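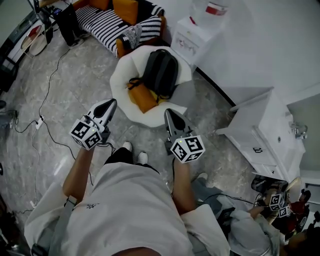 Plaids qui glissent du canapé et fontaine à eau juste à côté : comment vous faites ?

Forum Maison > Salon et textiles
Posté par rayure_noire, le 6/2/20

Bonjour à tous,

Je cherche une solution pour les plaids de notre canapé. C'est un Birnholm avec la structure orangée, acheté d'occasion. L'assise avait déjà vécu, donc nous avons tout recouvert de textiles noirs et blancs : un sur le dossier, un autre sur l'assise, un jeté gris à longues franges sur le côté. Par-dessus, des coussins orange et un coussin à motif.

Le matin c'est bien. Le soir, le plaid de l'assise est descendu vers l'avant, celui du dossier fait un bourrelet derrière les coussins et les franges traînent par terre. Je remets tout en place plusieurs fois par jour et j'en ai assez. Le sol est dur et lisse, gris clair, sans tapis, et j'ai l'impression que le canapé lui-même recule un peu quand on s'assoit, ce qui n'arrange rien.

J'ai déjà essayé :
- les épingles à nourrice (elles tirent les fils et on se pique)
- les tortillons en mousse glissés entre l'assise et le dossier (ils ressortent)
- coincer simplement le tissu avec la main (tient une heure)

Deuxième sujet, lié au premier. Notre fontaine à eau est contre le mur, au bout du canapé. Quand quelqu'un se sert, il tombe parfois des gouttes, et les franges qui pendent sont dans le passage. Je ne peux pas la mettre loin, l'autre mur est pris par un meuble à tiroirs et l'évier. Faut-il laisser un espace entre les deux ? Mettre quelque chose au sol ?

Je ne veux pas de housse extensible, j'en ai eu une et je n'ai jamais réussi à la garder tendue. Budget : je préfère rester raisonnable, une housse sur mesure chez Wullier m'a été chiffrée à 653 euros et c'est non.

Merci d'avance.

fil_et_bobine

Bonjour,

J'ai eu le même problème pendant des années avec un canapé recouvert de jetés en coton. Ce qui a marché chez moi, c'est de traiter chaque textile séparément. Tout fixer de la même façon ne donne rien de bon.

Pour l'assise : il faut une couche antidérapante dessous. J'utilise la sous-couche Hodeck pour tapis, la version fine à mailles. Elle se coupe aux ciseaux. Vous la découpez un peu plus petite que l'assise pour qu'elle ne dépasse pas à l'avant, vous la posez directement sur le revêtement d'origine, puis le plaid par-dessus. Ensuite vous enfoncez le bord arrière du plaid dans le creux, sur une bonne largeur de main. Avec la maille dessous, il ne remonte plus.

Attention si le canapé est en simili : certaines sous-couches collent ou marquent à la chaleur. Mettez un vieux drap entre les deux.

Pour le dossier : cousez un ourlet large sur le bord qui tombe derrière et glissez-y une tringle fine ou une barre plate. Le poids retient le tissu. Si le canapé est contre le mur ça ne se voit pas. Pour le mien j'ai repris une vieille barre de rideau sciée à la longueur, coût zéro. Ne mettez pas quelque chose de trop lourd, sinon c'est l'inverse, le plaid part vers l'arrière.

Pour les franges : soit vous retournez le jeté pour que les franges soient sur l'accoudoir, à l'intérieur, soit vous le repliez dessous avec quelques points faits à la main. Les points s'enlèvent au lavage. Les franges longues ramassent toute la poussière d'un sol lisse, vous gagnerez aussi sur le ménage.

Et oui, un canapé qui recule défait tout le reste. Patins en caoutchouc sous les pieds, pas en feutre. Le feutre sert à faire glisser. On en trouve chez Prydderch au rayon quincaillerie, par paquets de 6. Nettoyez bien le dessous des pieds avant de coller, et laissez sécher.

Pour la fontaine je n'ai pas d'avis, je n'en ai pas.

pouf_rond

Moi j'ai tout enlevé, un canapé sans plaid c'est très bien aussi. Sinon du velcro adhésif, mais ça part au bout de quelques mois et il reste de la colle. Bon courage.

goutte_a_goutte

Je réponds surtout pour la fontaine, nous en avons une au bureau et une à la maison.

Laissez un passage entre l'accoudoir et l'appareil. Une largeur de pied suffit pour nettoyer, un peu plus si vous changez la bonbonne vous-même. C'est à ce moment-là qu'on mouille tout : on la retourne, il en tombe toujours un peu, et si le jeté est dessous il prend l'eau. Avant de changer la bonbonne, je rabats les textiles sur l'assise et je pose une serpillière au pied. Ça prend une minute.

Au quotidien, videz le bac récupérateur avant qu'il soit plein. Quand il déborde, l'eau file derrière et on ne la voit pas. Un petit tapis absorbant à dos caoutchouté devant la fontaine, lavable en machine, règle la question des gouttes. Prenez-le gris foncé, les clairs se tachent vite.

Vérifiez aussi la grille au dos si c'est un modèle qui réfrigère. Elle doit rester dégagée, donc pas de plaid posé sur la machine et pas de coussin coincé derrière – la notice de la nôtre insiste là-dessus.

Pour le canapé, je suis d'accord avec les patins en caoutchouc. Chez nous c'était la moitié du problème.

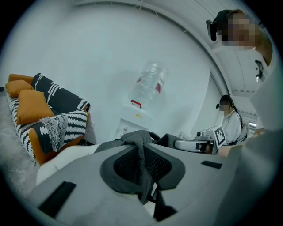
rayure_noire

Merci pour les réponses. La sous-couche antidérapante, est-ce qu'il faut l'enlever à chaque fois qu'on lave les plaids, ou elle peut rester en place toute l'année ?

fil_et_bobine

Elle peut rester, mais soulevez-la une fois par mois pour passer l'aspirateur, les miettes se logent dans les mailles. Je la lave à la main à l'eau tiède, avec très peu de savon, et je la fais sécher à plat loin du radiateur. Pas de machine, pas de sèche-linge, elle durcit et s'effrite. La mienne date de décembre d'il y a deux ans et je viens seulement de racheter un morceau pour l'angle, là où tout le monde s'assoit.

rayure_noire

D'accord, je vais commencer par les patins et la sous-couche, puis je verrai pour la barre dans l'ourlet. J'ai une chute de tringle à la cave, il faut que je la mesure.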